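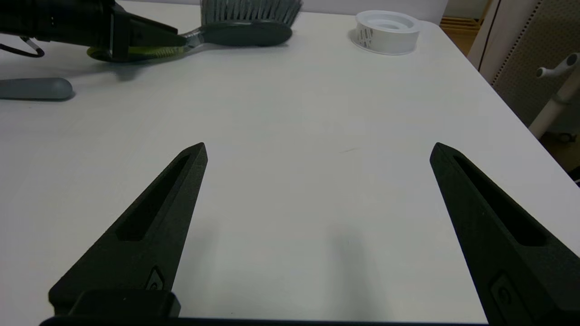
Doigts ouverts au-dessus de la table, brosse à vaisselle apparemment tenue ou touchée par l'autre pince.

Carnet d'atelier, Skedham, 19 janvier 2020

Suite du montage à deux bras (projet Pistimik). Reprise des essais de saisie avec les doigts longs, ceux qui ont la fente sur la longueur. Les anciens doigts sont dans le tiroir du bas avec leurs vis, ne pas les mélanger avec le reste.

Avant de lancer quoi que ce soit :
- remise à zéro des deux pinces, doigts écartés au maximum
- vérification du jeu à la base des doigts, resserrage côté gauche
- relevé de la butée de fermeture : 712 en unités du contrôleur (la valeur de novembre était fausse, je l'ai barrée dans le fichier de config)
- vitesse de fermeture laissée à 100

La butée est maintenant lue au démarrage par le script Mughal. Si le contrôleur redémarre tout seul, il reprend la valeur par défaut et ferme trop fort. Il faut relancer le script à la main, je n'ai pas encore trouvé mieux. Penser à regarder la console avant de remettre le couple.

Saisie de la brosse. Les fois précédentes, je prenais l'objet trop haut, sur la partie fine, et il pivotait dès que le poignet tournait. J'ai descendu le point de prise pour que les deux doigts portent sur la partie large du manche. Consigne de force à 300, temps de maintien de 2000 ms avant toute rotation du poignet. Le temps de maintien est long, mais je préfère garder cette valeur tant que la fermeture n'est pas mieux réglée.

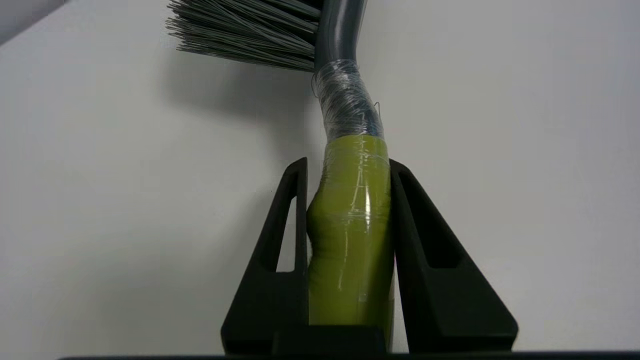

Prise basse sur le manche jaune-vert, poils vers le haut. Le film plastique est toujours en place.

Le film fausse un peu l'essai : il fait des plis, et l'épaisseur n'est pas la même partout. Il faudra refaire la série sur le manche nu et comparer les courants moteur. Je note les deux séries séparément dans le tableur, onglets « film » et « nu ». Pas de moyenne entre les deux.

Le manche n'est pas symétrique non plus. Il est bombé du côté du doigt gauche et plus droit de l'autre. La commande ferme les deux doigts de la même course, donc le contact ne se fait pas forcément en même temps des deux côtés. Deux pistes :
1. recentrer le poignet après le premier contact, en lisant le courant de chaque doigt
2. ajouter une garniture souple sur la face intérieure des doigts

La deuxième est plus rapide à faire. Il reste une plaque de mousse fine de chez Stamimholm, à découper en bandes. Ne pas couvrir la pointe, on en a besoin pour les petits objets. Pour la colle, essayer d'abord l'adhésif double face, qui se retire.

La première demande de revoir la boucle de lecture, qui est trop lente pour l'instant. À garder pour plus tard.

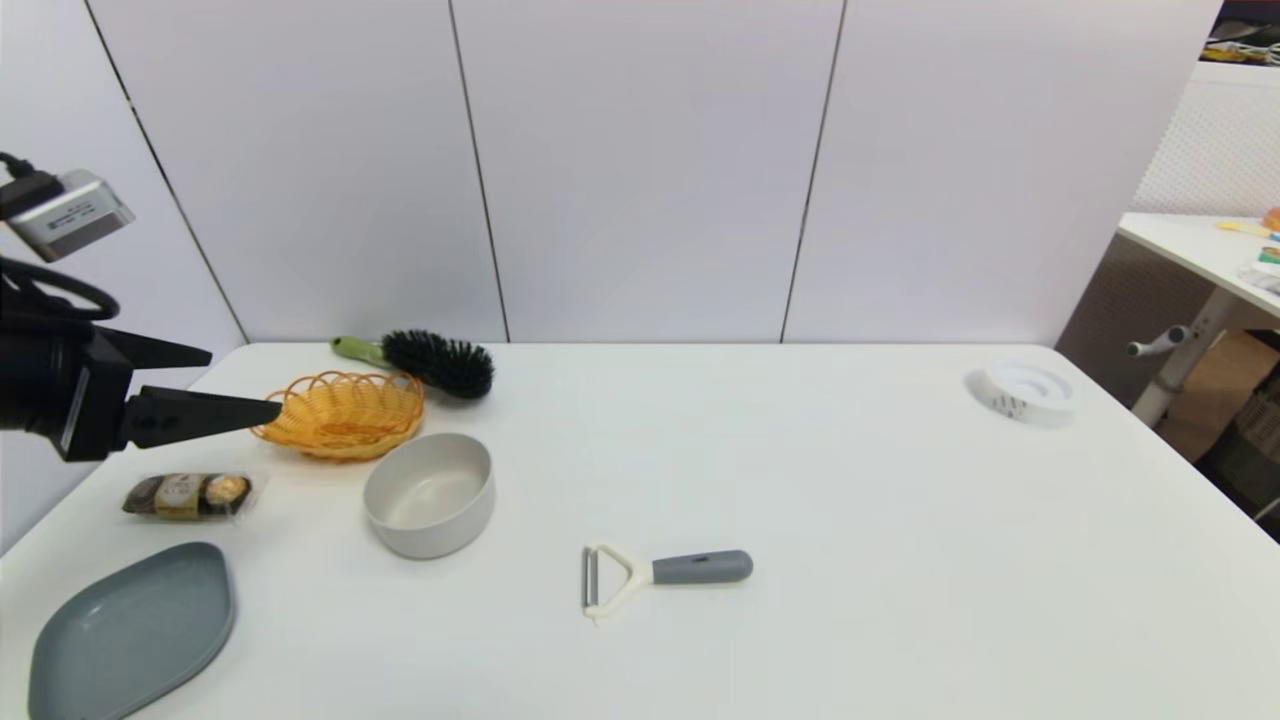 Le programme de rangement ne gère encore qu'un objet par cycle, et l'ordre est écrit en dur. Je voudrais une liste lue dans un fichier, avec pour chaque ligne la hauteur d'approche, l'ouverture et la force. Pour le panier ajouré, l'approche doit se faire plus haut que pour le reste : la pointe du doigt inférieur est juste au-dessus du bord gauche, la marge est faible. J'ajoute un décalage vertical pour cet objet seulement. L'éplucheur est bien dégagé, avec le manche à l'horizontale, je commence par lui pour régler la prise sur les petites sections. Le bol viendra ensuite, en pince sur le bord, un doigt dedans et un doigt dehors. Les chocolats en dernier, à force réduite, la boîte en plastique ne supportera pas la consigne de la brosse.

Câbles : prévoir un passage plus propre à l'arrière des pinces. Les boucles sont trop libres à mon goût pour des rotations complètes du poignet. Gaine spiralée à commander, longueur à mesurer bras tendu et bras replié.

À faire :
- bandes de mousse sur les doigts, un seul bras d'abord
- série « nu » sur la brosse
- fichier de liste d'objets
- valeur de butée à écrire dans le contrôleur lui-même, si la doc le permet
- recopier la config sur le deuxième poste

Config de départ sauvegardée dans le dossier pistimik, sous-dossier pinces. Couple coupé et bras au repos en fin de séance.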